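Section 4. Setting Up the Packing Table and Preparing Small Cartons

This section applies to Hemura packing tables assembled from two tops and to the small folding cartons supplied under order code 452. Complete Section 3 (leg height and leveling) before you start. Keep the Ivar parts list at hand if any fittings are still in their bags.

4.1 Joining and cleaning the tops

1. Push the two tops together along their long edges. Close the joint by hand.
2. Run a fingertip along the full length of the seam. If one top stands higher than the other, return to step 3.6 and adjust the leg feet.
3. Wipe both tops with a lint-free cloth dampened with water. Wipe toward the outer edges, away from the seam.
4. Dry with a second cloth.

CAUTION: Do not use solvent cleaners or abrasive pads on the matte finish. Polished spots cannot be restored. 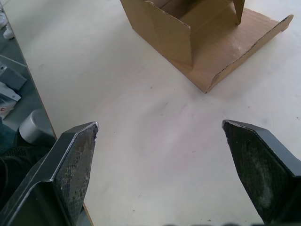
Inspection of the finish is done under normal room light, before any cartons are put on the table. Look for loose matter first and marks second. Faint gray scuffs and small dark specks on the off-white surface, together with a few tiny bits of debris, call for one more pass with the cloth. Scuffs that remain after the second pass are acceptable if a fingernail does not catch on them. A mark that catches the nail must be filled with repair paste 401 before the table is used for coated paper goods.

4.2 Laying out the table

1. Reserve the far top for supplies and the near top for work in progress.
2. Place supplies in a single row along the far edge. Leave the area on either side of the seam free for the open carton.
3. Lay scissors flat with the blades closed.
4. Keep cartons that are already closed upright in the supply row.
5. Store flat inserts in a clear bag until needed. Lay the bag flat so that the inserts do not bow.
6. Put small loose tools in a zippered pouch at one end of the row.

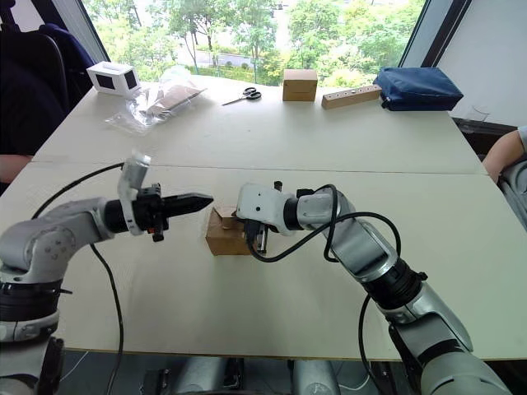
Figure 4-2. Supply row on the far top, with an open carton on the table.

NOTE: The Ladefoged drilled block is an optional accessory. If it is used, set it in the supply row with the holes facing up.

4.3 Opening a carton and checking the flaps

1. Set the carton on its base with the top flaps uppermost.
2. Cut any tape along the center line. Keep the blade shallow.
3. Raise the flaps one at a time. Bend each flap along its factory crease only.
4. Look at the cut edges. The inner fluting should be even along the whole length.
5. Check the outer face of each flap for extra folds, tears and raised fibers.
6. Sort the carton as follows:
Light scuffing, no fibers raised: use for any contents.
Fibers raised, creases in factory position: use for inserts and soft goods only.
Fold running down the middle of a panel, or a torn edge: do not ship. Flatten and recycle. 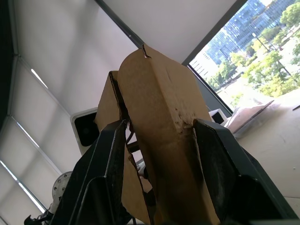 Figure 4-3. Creased cardboard with frayed fibers and a torn notch in the upper edge.

CAUTION: Do not tape over a torn edge to return a carton to service. Tape hides the damage and does not restore stacking strength.

NOTE: Cartons stored in the Hallach rack must be kept clear of the floor. Damp board creases away from the factory line.

4.4 Record

Enter rejected cartons on form 3744, one line per carton, with the reason for rejection. Leave the weight column blank. Send questions about sorting to Dewanti Sitompul, packing documentation.

Section 4, revision 2. Issued 14 September 2025.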